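Stop Counting Demonstrations

By Keyvan Tabrizi
January 2026

The usual way to report a teleoperation project is to give the number of demonstrations recorded. Ours at Urno was 2216 by the end of the second collection period, and for a while I quoted it as if it measured something. I now think the number is close to useless without a second one beside it: how many of those demonstrations a competent operator would be willing to repeat.

Consider what a demonstration contains. The operator moves, the robot follows with some delay, and the log keeps joint positions, camera streams and gripper commands. It also keeps every hesitation. A policy trained on the log has no means of telling a pause that served the task from a pause in which the operator was working out where the left wrist had gone.
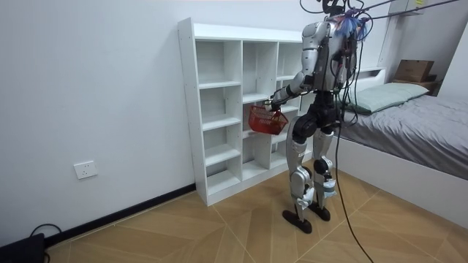 Shelf picking with a carried container is a good test of this argument. Standard practice at Purketdale, where I trained, was to fix the container to a stand and demonstrate with one arm. Results came quickly and did not transfer. Once a basket hangs by its handle from a gripper, in front of open cubbies, its rim can tilt toward the shelf, and the operator has to manage that angle as well as the item. Fixing the container removes the hard part of the task from the data.

When we reviewed 600 of our shelf episodes by hand, we kept 200. Most of the rejected ones had ended in success by the usual definition, with the item in the basket. They were rejected for the route taken: a grasp changed twice, an elbow swung wide, a basket lowered and raised again for no purpose. The policy trained on the smaller set was smoother and easier to predict, and it took less time to train. 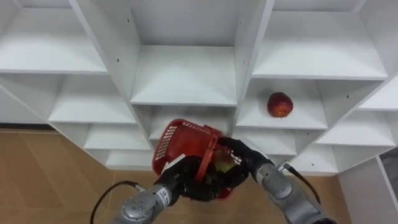
Both grippers on the basket, with one apple inside and a red one still on the shelf.

The common objection is that variety matters more than polish, and that discarding awkward episodes leaves a policy helpless when something goes wrong. I accept half of this. Recovery has to be demonstrated. It should be demonstrated on purpose, from a bad starting state chosen in advance, and labeled as recovery. Our Closimix sessions did this with 300 episodes begun from a poor grip. Accidental clumsiness in the middle of a normal pick is a weak substitute.

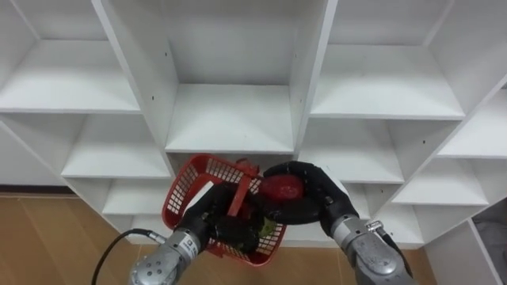 Should the operator see only what the robot's cameras see?
For recording, I would say so. An operator who looks past the headset and uses the room to judge distance is acting on information the policy will never receive.

Hand guiding avoids the delay but brings its own fault. A person pushing an arm through a motion supplies forces that the motors will later have to produce unaided, and with two arms the person runs out of hands. I would keep it for single-arm contact work and use remote control for anything carried.

The Ghasemi review form, which we adopted in June, asks the operator one thing after each episode: would you do it that way again? It takes a few seconds to fill in. I would like to see the answers published next to the totals.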